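### 4.2 Lettering and the return of readers

The second part of our study looks at the lettering of serial webcomics, and asks whether it has an effect on how readers come back to an unfinished story. Earlier work on this question is mostly concerned with printed albums, where the lettering is done once and stays the same. In a serial that runs for years, the author often changes the typeface, the size of the balloons or even the language of the sound effects.

We chose two serials, *Stolliscombe* and *Pomholm*, both hosted on the platform Rolameo. The first is lettered by hand by its author, Hina Paracha. The second uses a digital typeface prepared by Hammad Kakakhel. From each serial we took 100 episodes and noted every change of lettering between one episode and the next. Episodes with no speech were kept in the sample, although Talpur (see Section 2) prefers to leave them out. 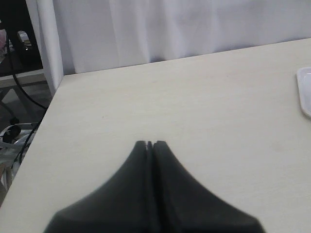
**Figure 4.** Two-fingered gripper above or on a pale table surface, jaws nearly closed.

The changes in *Stolliscombe* are small but frequent. The letters become narrower in the longer conversations, and the author told us in an interview that she was not aware of it. In *Pomholm* there are only four changes, and each one was announced to the readers in a note under the episode. Comments on these notes were mainly friendly – some readers asked for the old typeface back, and one of them wrote again in April with the same request.

We then asked 10 regular readers of each serial to put mixed panels in their order of publication. Readers of *Stolliscombe* needed up to 2 minutes for a page of panels, and several said that they looked first at the drawing of the faces and only later at the letters.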